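Porkitz hand-held teaching grip: three months of use

Review by Carolina Carrilho

Rating: 7 out of 10

I teach an evening class in practical robotics at Rirkgate, and we bought the Porkitz grip in February to replace a pair of joysticks that everyone disliked. It cost £627 with the mount and the cable. The spare finger set was another £89, and I would order it at the same time, as the delivery charge is the same either way.

The idea is simple. You hold a copy of the robot's gripper in your hand, squeeze the trigger, and the arm on the bench follows. The software records what you did along with the view from the wrist camera. You do the job over and over, then train on the recordings.

Setting up

The manual says an hour. It took Joaquim Bragança and me most of an afternoon, nearly all of it spent on calibration. The routine asks you to touch four corners of the table with closed fingers, and if one corner is out you have to begin again. Once done, it held. We have only had to repeat it after moving the arm to another bench.

In use

The trigger is the best part. It has a light spring and you can stop it anywhere, so half closing the fingers on a thin stem is easy. With the joysticks, the gripper was in practice open or shut. New students were making usable recordings within 3 evenings, against a fortnight before.

The weight is less good. After twenty minutes my wrist aches, and the cable leaves on the wrong side for anyone left-handed. There is a short delay between hand and arm. You stop noticing it on slow moves, but it shows when you turn the wrist quickly.

The recording button sits under the thumb, where it is easy to press by mistake. I lost several good runs that way before I put a ring of tape round it. Deleting a bad run is quick, at least, and the runs can be renamed in the list.

What we tried it on

Our main job this term has been artificial flowers, picked up by the stem and stood in a vase. They suit a class well. They are cheap, they don't roll, and no two lie the same way once you have scattered them.

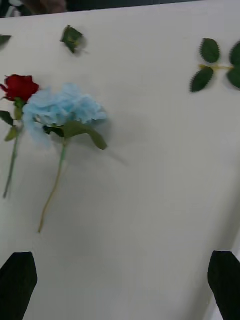
Blooms gave us more trouble than stems. The fingers are plain and flat at the tip, and a soft flower head tends to turn as they close. We now tell students to come in low, with one finger each side of the stem, and to lift slowly. Loose leaves are harder still and I have left them for the stronger students.

Compared with the Todberg

Cardoso, the shop we bought from, lent us a Todberg glove for a week. It is lighter and more comfortable, but the finger sensing drifted and had to be reset between students. For one careful person it may be the better choice. For a class, I would stay with the Porkitz.

Good: trigger, build, holds its calibration
Bad: weight, thumb button, cable on one side only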